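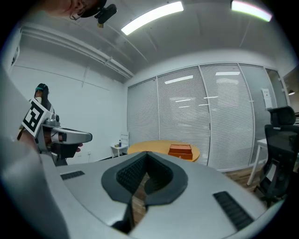 Robot Learning, Unit 2: Gathering Demonstrations by Hand
Handout for the practical sessions
Shireen Steyn and Chantelle Lekota
Jan 25, 2023

What this unit covers

A policy trained by imitation can only copy what it has been shown. This unit is about the showing. You will record demonstrations with a pair of hand-held grippers, check them, and pass them to the training group. The training itself comes in April.

Terms

Demonstration: one complete attempt at a task, from the start pose to the end pose.
Episode: the recorded file of one demonstration.
Observation: what the policy is given at each time step. For us this means the camera views and how far each gripper is open.
Action: what the policy must produce. We work it out from the movement of the gripper between time steps.

Why hand-held grippers

Driving a robot arm from a distance is slow, and beginners tend to make jerky movements with it. With a gripper in your own hand you move at close to normal speed, and you can work in any room you can carry the kit into. The cost is that you can reach places and turn your wrist in ways the arm cannot. Episodes that ask too much of the arm are dropped when they are replayed in Cluvus, our simulator.

The square markers have a bold black and white pattern. The software looks for them to find one gripper from the other's camera. Keep your sleeves and fingers clear of them. A marker that is hidden for a moment is fine; one that is hidden for a whole grasp makes the episode hard to use.

Procedure

1. Put the object on the table. Change its position and angle between episodes.
2. Hold both grippers still in the start pose and begin recording.
3. Carry out the task at a steady pace. Do not talk to your partner or look away from the work.
4. Return to the start pose, hold still, and stop recording.
5. Write the outcome in the log before starting the next episode.

Each pair should bring in 80 usable episodes. The class set needs 400 before training is worth starting.

Which failures to keep

Keep an episode if you missed the grasp, noticed, and recovered. The policy needs to see recoveries. Throw it out if you dropped the object on the floor, used a bare hand, or stopped halfway. Mark doubtful ones with a D and Chantelle will look at them.

Variety

A hundred episodes with the box in one spot teach the policy about that spot. Move the object, change the lighting if you can, and swap operators within the pair. Note the room in the log, as blinds and glass walls can throw reflections that differ from one place to the next.

For next time

Read the Engelbrecht notes on time alignment, sections 1 and 2. Bring your log sheet.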